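I'll start with the money, which is where my own head always goes: I paid less for this bed and its sheet together than my sister paid for her mattress, and I've been smug about it for 5 months now. The bed is the Namboodiri upholstered one in gray from Bimadwood, and the sheet is the Jusstead fitted sheet in a color they call Wuvodlow (no idea, don't ask me!). I bought them in the same order, so they're getting reviewed together.

## The headboard

I went back and forth on this for ages. My old headboard was metal bars, and I like to read in bed, so you can imagine what the back of my skull thought about that. The Namboodiri has those padded channels running up and down, and oh my goodness, what a difference. I can sit up against it with a book and a cup of tea and forget to go to sleep. The padding is firm and it hasn't gone flat where I lean, at least so far.

Dust does settle in the grooves. I run the brush end of the vacuum down each one when I do the floor and that takes care of it, but if you're the kind of person who vacuums twice a year (no judgment, I've been there) you might want a flat one. The gray is a nice middle gray, too, and it goes with everything I own, including the stuff I wish I didn't own.

Putting it together took me an afternoon on my own, with one long phone call in the middle. The bolts were bagged by step, which I loved. The instructions were drawings only, which I loved a lot less, and step 6 has you attaching the side rail in a direction that makes no sense until you flip the whole page upside down. Get a second person for that part if you can! Mine would've gone a lot faster.

## The sheet

Okay, the sheet. It's a soft, pale, quiet sort of color, and I've had a hard time matching pillowcases to it, so buy those at the same time if you care about that. It stays on the corners, and I really mean that. My last fitted sheet popped off every single night like it had somewhere to be, and this one has deep pockets and tight elastic the whole way around.

What it doesn't do is lie perfectly flat. 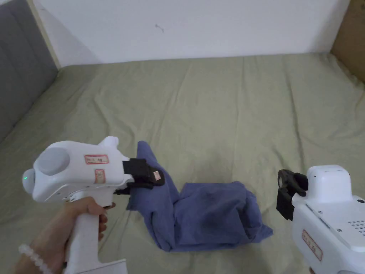 I've tried pulling it out of the dryer early, I've tried smoothing it by hand, and one time I did get the iron out, and I'm never doing that again for something I sleep on. It wrinkles when you sit on it and it wrinkles when you fold laundry on it, and my bed is where all my laundry gets folded. If you want that crisp hotel look, keep shopping. If you want soft, it's lovely, and it has gotten softer with every wash.

The package says 200 thread count, and I know people online will tell you to hold out for 500 or forget it. I had a 500 set once and it felt like sleeping in a raincoat. This one breathes. I was still perfectly comfortable in it when the heat came on in November, and I'm usually the one kicking the covers off.

## As a folding table

I'm only half kidding with this heading! The mattress sits at a good height on this bed, so I can stand next to it and fold towels and shirts without my back complaining. The old one was so low that I was bent in half. The sheet has a little grip to it as well, so a towel stays put while I get the edges lined up, and I haven't had any fuzz from darker laundry stick to it.

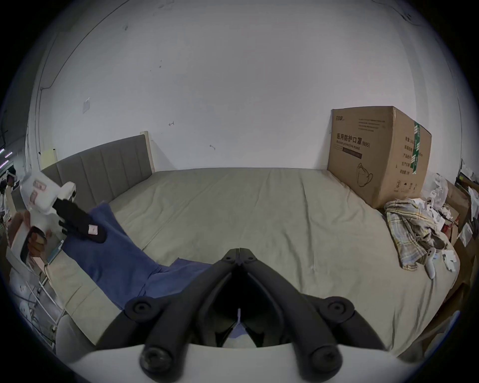 *Blue cloth on the Jusstead sheet, with the Namboodiri headboard at the far end.*

## Would I buy them again?

The bed, yes, in a heartbeat. It doesn't squeak, and I'm not a gentle sleeper. I did tighten all the bolts once after the first few weeks, and I'd tell you to do the same. The sheet, yes, with the wrinkle warning, and I'd get two so there's one to put on while the other is in the wash. I only have the one right now and it makes laundry day a bit of a race.

Bed gets 5 stars out of 5. Sheet gets 4, and I've already got a second one in my cart.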